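Flandgate Holiday House: Guest and Host Manual
Section 3. The Tea Table

3.1 What this section covers

Setting up the tea table in the front room, putting out the biscuits, keeping the biscuits in a state that a person would want to eat, and clearing the lot away on changeover day. It replaces the laminated card that used to live behind the kettle. The card had been corrected in four colors of ink and by the end it contradicted itself on the subject of milk.

If you are a guest, you need 3.4 and 3.6 and can skip the rest with a clear conscience. If you are hosting this week, read all of it. It's shorter than the section on the boiler, and fewer people have cried over it.

3.2 Before you start

You will need:

The tray (hall cupboard, second shelf)
Cups and saucers, one set per guest plus one spare
The small plates, not the side plates
One box of biscuits per party, from the pantry
The storage tin with the tight lid
A damp cloth and a dry cloth
The arrivals sheet, with any allergies written on it

Note: The small plates and the side plates look the same until you try to stack them. The small ones have a G on the bottom, for Gideldale, where we bought them. If your stack wobbles, you have a mixture.

Caution: Check the arrivals sheet before you open anything. Shortbread usually means wheat and butter, and it can mean other things depending on who baked it. Read the ingredients on the actual box in your actual hand. Do not go by what was in last month's box.

3.3 Setting up the table

1. Clear the table completely. Car keys, leaflets and single gloves go in the bowl by the front door.

2. Wipe the top with the damp cloth, then the dry one. Go with the long side of the table. A dark top shows every swirl, and the front room gets the late sun at exactly the hour people arrive.

3. Leave it alone for a few minutes. Cardboard set down on a damp table picks up a soft corner, and a box with a soft corner looks like it has been to other people's houses first.

4. Bring the cups and saucers in on the tray. Handles to the right. Left-handed guests will turn them around without filing a complaint.

5. Put the small plates in one stack at the window end.

6. Set the box of biscuits down flat, on a broad face, with the printed side up. Do not stand it on end. It will fall over at 3 in the morning and someone will telephone you about it.

7. Leave the box closed until the guests have come in.

On the matter of straightness, opinions differ. Viorica Vasiliu, who wrote the first version of this manual, wanted the box square to the table. Prasetyo Sembiring sets it down at a slant and walks away. After a long correspondence the rule is now that either will do, provided it is flat, it is shut, and you stop adjusting it.
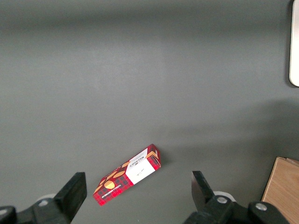
Reading time for the rest of this section: 3 minutes

A red tartan box with biscuits on the front is the general idea. We don't insist on tartan, but guests recognize it from across a room and know at once that they are being offered shortbread and not, say, a first aid kit. Plain boxes have been tried. One sat untouched for a week because everyone took it for light bulbs.

3.4 Opening the box

1. Wash your hands. Guests too.

2. Find the end flap. If one end has already been opened, use that one. A box open at both ends is a tunnel.

3. Ease the flap up with a thumb. Don't tear across the front panel. Whoever does the reorder needs to be able to read it.

4. Slide out the inner wrapping, if there is one, and open it along the seam. Scissors are in the left-hand drawer. Teeth are discouraged.

5. Put out as many biscuits as there are people, and then one more round. Leave the rest in their wrapping.

6. Arrange them on a small plate. Overlapping is fine. Towers are not, after Easter.

Note: The biscuits drawn on a box are the artist's view of the matter. The shape inside may be something else entirely. Mawar Pelupessy has had this conversation with a guest for the length of an entire afternoon and has asked that it be put in writing.

Caution: Don't leave an open plate on the table overnight. The house is old and has residents who are not on the arrivals sheet.

3.5 Keeping what is left

Shortbread goes soft if it sits in the open air, and soft shortbread is a sad thing to hand to someone who has just driven five hours.

1. Fold the inner wrapping over twice and press out the air.

2. Put the wrapped biscuits in the tin. The empty box goes beside the tin, not in it.

3. Press the lid down on all four corners. You should hear the last one.

4. Write the day of opening on a bit of masking tape and stick it to the lid. The day alone is enough. "Monday" is good. "Recently" has been used and was not good.

5. Keep the tin in the pantry, away from the onions and well away from the coffee. Butter takes up smells with great enthusiasm.

Do not put the tin in the refrigerator. Do not decant biscuits into the glass jar on the dresser, which has a cork lid and exists for decorative purposes. Do not combine an old batch with a new one. You will get the old batch, twice as much of it.

An opened packet stays with the party that opened it. What they leave behind goes home with the host or into the food waste. It is never put out for the next party, however nice it looks.

3.6 For guests

The biscuits on the tea table are yours. Please eat them. You don't have to ask, and you don't have to leave the last one to be polite. The host will only end up eating it in the car.

If you want a second box, text the house phone before noon and one will be brought up with the towels. If you'd like something else, the shop at the bottom of the hill keeps a decent shelf. Turn left out of the gate and follow the wall.

Please don't use the box as a coaster. It works once.

3.7 Clearing away

1. Lift everything off the table onto the tray. Pick up plates from underneath so the crumbs come too.

2. Brush remaining crumbs into your hand with the dry cloth. Start at the far side. Starting at the near side puts them in your sleeve.

3. Wipe the top as in 3.3.

4. Check under the table. There is always one.

5. Flatten the empty box and put it in the paper bin. Any plastic wrapping comes out first.

6. Write what was used on the pantry list: the brand, the variety, and the number of boxes left on the shelf. Please copy the variety from the box itself. "The red one" described three different products last June and we received all of them.

3.8 Troubleshooting

The box rattles.
Some of the biscuits are now smaller biscuits. Open it in the kitchen, put the whole ones on the plate, and keep the pieces for yourself or for the crumble in Section 5.

The box is dented but sealed.
Fine to use. Turn the good face up.

The seal is broken and you didn't break it.
Don't serve it. Take a fresh one and make a note on the pantry list.

The biscuits taste of onion.
See 3.5, step 5. Then see whoever put the tin there.

The table looks streaky.
Too much water, or the cloth with the fabric softener in it. Rinse a clean cloth, wring it harder than feels necessary, wipe again and dry.

A guest doesn't like shortbread.
It does happen. Oatcakes are on the shelf above. Express no surprise.

The pantry is empty.
Call Zdislava Pešek on extension 62. She keeps a reserve and will want to know how this came about.

3.9 Reordering

Order when there are six boxes left. The form is in the pantry door, and our account number is 3371. Deliveries come to the side entrance, where they can be left under the porch if the forecast is dry. In rain, ask the driver to use the coal store, and then remember that you asked.

Aurel Onu once ordered by the case in the belief that he was ordering by the box. We have kept the delivery slip on the wall, for guidance. It says 193.

Section 4 deals with the fireplace. Have the dry cloth handy for that as well.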